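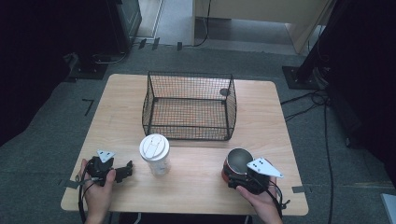 Rilari Tabletop: Cups and Baskets

README, last touched 19 January 2023

What's in here

Clips of small things being put into a basket and taken out again, on a table. If you came for drama, try the Misik set, which has soup.

The things

Basket: black wire mesh, open top, slightly flared sides. The wood shows through the bottom, so anyone matching colors should expect some orange in there.
Cup: white paper, white plastic lid. Lids stay on for the whole set. Cups are retired when they dent - we went through 57 of them.
Table: pale wood, rounded corners, on gray carpet.
Small flat items: dark and round, mostly. They like to end up behind the basket, and we left those clips in.

How it's laid out

There are 2995 clips in 3 folders:

cup_in - cup starts on the table, ends in the basket
cup_out - the reverse, and slower than you would think
mixed - cup plus whatever else was handy

The first 2000 clips use the old naming, with the cup number before the date. The rest use the new naming, which we regret. The script rename_plitusex.py converts one to the other and complains while doing it.

Known problems

Tipped cups are labeled "placed" if they landed inside the basket. We argued over this until March and then stopped.
The Acheampong split has duplicate clip names in mixed. Use the clip ID column to tell them apart.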